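Keltari

Keltari is a market town in the Varma valley, on the north bank of the Itomov River. It is the seat of Keltari District and had 2,442 residents at the last census. The town is known mainly for its wool market and for the stone bridge that carries the old valley road across the river.

Name

The name is first recorded as Keltar in a land grant. The ending was added by later clerks, who wrote it the same way as the names of neighboring villages. Local speakers still drop the final vowel. A connection with the valley word for "ford" has been suggested by Muthu Bhat in his study of place names along the Itomov, but the early spellings do not settle the matter.

Geography

Keltari stands on a low terrace above the flood plain, where the Varma valley narrows before turning west. The river is shallow here for most of the year and rises quickly during the spring thaw. South of the bridge the land is flat and used for hay. To the north it climbs through orchards and then rough pasture to the Naster ridge, which marks the district boundary.

Winters are cold and fairly dry. Most rain falls in late spring, and June is usually the wettest month. Fog is common on the lower streets in fall and can last until noon.

History

The town grew up around the ford, which was used by drovers taking sheep down from the ridge. A toll was charged at the crossing, and the right to collect it passed between two landowning families until the bridge was built. The bridge has four arches and is 103 meters long. One arch was rebuilt after a flood, using paler stone from a quarry at Naster.

The wool market received its charter soon after the bridge opened. It was held on the river meadow at first, then moved uphill to the present square. At its height the autumn sale handled nearly 1,000 fleeces a day, with buyers lodging in private houses.
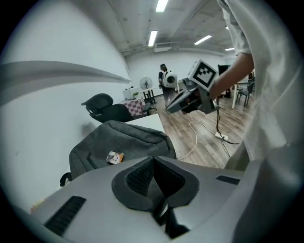 This page was last changed on April 11, 2018.

Trade fell off when the railroad was laid on the opposite side of the valley. Many families left for the mill towns downstream, and several of the large warehouses on Bridge Street were divided into apartments. The market was cut back to a spring and an autumn sale, both of which continue.

Economy

Sheep farming, fruit growing and a small dairy provide most of the work outside the town. Within it, the main employers are the district offices, the secondary school and the clinic. Apples and plums are sold fresh or dried. A spinning mill on the Naster road closed and was later reopened as a furniture workshop.

Culture

The June fair begins with a procession from the square to the bridge, followed by shearing contests on the meadow. A flat barley bread baked with sheep's cheese is sold during the fair and is made in most homes in winter. The town museum, in the former toll house, holds weights, ledgers and branding irons from the market.

Transportation

Buses run to Naster and to the railroad station across the river. Heavy trucks are not allowed on the old bridge and use a concrete crossing downstream.

See also
Naster
Itomov River
Varma valley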